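Shelf bay notebook – racks, rails and bins

Started writing this at the bench with a mug of tea going cold next to me, so forgive the handwriting when it gets typed up. I've wanted a proper go at the storage rack for ages and today I finally got it! Oleksandra is in later and will want to know what I touched, so I'm putting down more than I normally would.

The big question coming in was the double post, the spot where two bays meet and two uprights stand back to back. Eleri's note from last month said "check the joint, left and right don't agree," and I spent a good while on my knees with a flashlight before I saw what she meant. She's right, and I love that she spotted it from a chair.

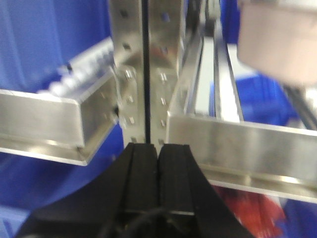
Vasholm, back workshop – October

Two angle uprights, one thin black seam between them running straight down, and three bolts on each half where the shelf rails come in. The left rail sits higher than the right one. I had it in my head that this rack was one long unit with shelves running straight through, and it isn't at all. Each bay has its own levels. Once you've seen the step at the post you can't stop seeing it.

So that's Eleri's "don't agree" sorted. It's a difference in shelf height, and the uprights themselves are fine. I laid a steel rule flat across the seam in four places and it didn't rock once. Very happy with that.

Bolts: I put the small socket on all six at this post. Five didn't move. The lowest one on the right took a little under a quarter turn and then went solid. I marked it with a dot of yellow paint pen after I was done, so if the dot and the rail stop lining up we'll know it's creeping. Oleksandra, please don't wipe it off, I know you like things clean.

Things I learned about these rails that I didn't know this morning:

The U shape faces in a way that makes the lip a wonderful dust trap. I ran a rag along the left one and it came out gray. The right one was worse. A dry rag just pushes it along to the post and leaves a little heap there, so use a damp one and pull toward yourself.

The metal shows every fingerprint, but a dab of dish soap in warm water takes them off. The fancy spray from Dovhaniuk leaves streaks. Sorry to whoever ordered it.

You can move a rail up or down by one hole with the bay empty, and it's a 23 minute job for one person who has never done it (me, on the spare frame by the door, timed). I bet it's half that with two people, one holding the far end. Trying to hold a rail level with your knee while you start a bolt is a skill I don't have yet.

11:40, break. Ate my sandwich standing up because I'd put the socket set on the only good stool.

Then on to load. The Druvell sheet that came with the spare frame has a table in it, but the table is for a shorter span than ours, so I don't trust it for this. I'd like to do our own sag test and I think it's an easy one. String pulled tight from end to end, rule at the middle, load on, read, load off, read again. I did a first try on the spare frame with 13 kg in one bin at mid-span and got 2 mm, and it came right back to zero when I lifted the bin out. That's one reading, with one bin, by one excited person, so please treat it as a sketch. I'd want to see it done again with the weight spread over several bins before I write a number on the wall.

What I did notice straight off is that where the bin sits front to back matters more than I would have guessed. Shove it hard against the front lip and the beam wants to roll a tiny bit toward you. Slide it back by a hand's width and the roll is gone. I tried this over and over because it was so satisfying. If we agree on a rule for loading, I'd like it to be "heavy things back from the edge," and I'd happily make the sign.

After that I worked my way around to the long front beam, which I'd been saving for last. It's the prettiest piece of the whole rack, all polish, and a good place to look at how the fixings are laid out.
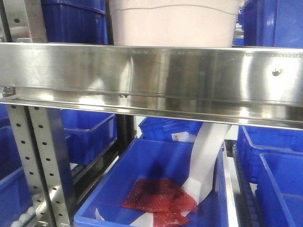

Long front beam with bins above and below. Two small bolts close together low on the beam, one round screw head toward the right end.

The screw head on the right is the odd one. Everything else I've had a tool on today was a bolt, and then you get this one round head all by itself. My guess is it's a locating screw, something to keep the beam from sliding sideways while the end bolts go in. Eleri thinks it's left over from a label holder. We had a very enjoyable argument by text and neither of us gave an inch. I didn't take it out. If it is locating something I'd like to find out with the shelf cleared and another pair of hands nearby.

The pair near the middle I checked with a finger only, no tool. Both tight. I couldn't get the rule in behind them with the bins in place so I don't know what they hold on the other side. Next time.

Bins. I know this was supposed to be a rack day, but I can't leave the bins alone. The blue ones are lovely. The ribbed kind is easy to grab with dusty hands and the glossy kind wipes clean in one go, and I'd be glad to have more of either. The pale pinkish one is my favorite to work out of, though, because with a bit of light through the wall you get a hint of how full it is before you reach in. It has a line across the side that I want to look at properly. Could be a seam, could be a scratch. I ran a thumbnail over it and couldn't make up my mind. If anyone remembers whether it came like that, write it in the margin here.

I'd also like to try sorting by color for a couple of weeks: pale bins for things we open every day, blue for everything else. Oleksandra was against this when I brought it up on Sunday ("and when we run out of pale ones?") and it's a fair point. The Emitley catalog has what looks like the same pale bin in a smaller size, so maybe there's a way. I haven't ordered anything.

The roller lane got a quick look too. I spun as many rollers as I could reach and they all turned. A couple were noisier than the rest, a dry sort of chirp. I didn't oil them. Last time we put oil near anything with dust on it we got paste, and I was the one who had to scrape it out. A puff of air first, then listen again.

One more thing about the uprights, because it pleased me so much. The holes make a built-in ruler! Pick one, count up, and you can tell someone across the room exactly where a rail should go with no tape at all. We should agree on which hole is number one. I vote for the lowest one you can see without lying down. I wrote a tiny 1 in pencil next to it on the spare frame, and it smudged within the hour, so pencil on this metal is out. Paint pen again, or a sticker.

Left to do:

Sag test again, weight spread, two people. String is in the top drawer with the clamps.

Wipe down the remaining rails, damp rag, toward you.

Look behind the two center bolts on the long beam once that shelf is clear.

Settle the screw argument. Loser buys the pastries.

Check the yellow dot at the double post every week or so.

Washers: there's a bag of 400 in the cabinet marked with the wrong size. They fit the rail bolts, I tried one. I've crossed out the old label and written the right size on tape, but the tape is already lifting at one corner.

Socket set is back in its case except for the small one, which is in my apron pocket. I'll bring it back in the morning.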